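Home | Columns | Workshop | Letters | Archive
Print this page | E-mail to a friend

Stop Being Afraid of the Socket

I know people who'll happily take a wall down on a Saturday but won't touch the inside of a computer. My brother-in-law is one of them. He paid a shop 40 dollars to swap a processor, a job that takes 11 minutes if you stop for coffee, and he came home looking relieved, like he'd had a tooth out!

I think we've been scared off this stuff on purpose (or at least nobody in sales is losing sleep over it). Radwood will sell you a whole new desktop for 299 before they'll tell you the old one could take a faster chip. Arnout Mertens, who taught the evening class I took at Van Hecke, used to say the hardest part was reading the board's support list. I'd agree with that, and I'd add finding the right screwdriver for the cooler.

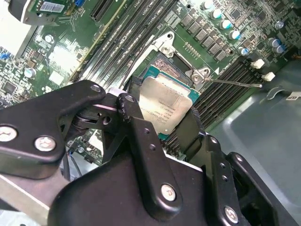

Page last changed: Tue 21 July

The open socket is where folks lose their nerve, with the load plate standing up and that lever sticking out to the side. Fair enough, it does look fussy. But you hold the chip by its edges, you line up the marks, you lower it straight down and you let go. No pushing. If you feel like you need to push, you've got it turned wrong, so lift it off and look again. Then the plate comes down, and the lever after it, and yes, the lever can feel stiffer than you'd like.

I've done 6 of these now, mostly for neighbors, and I've ruined one board (a cheap one, bent pins, my own impatience). I was mad for a day. I still say it was money better spent than a shop fee, and I've got another one waiting on the kitchen table tonight.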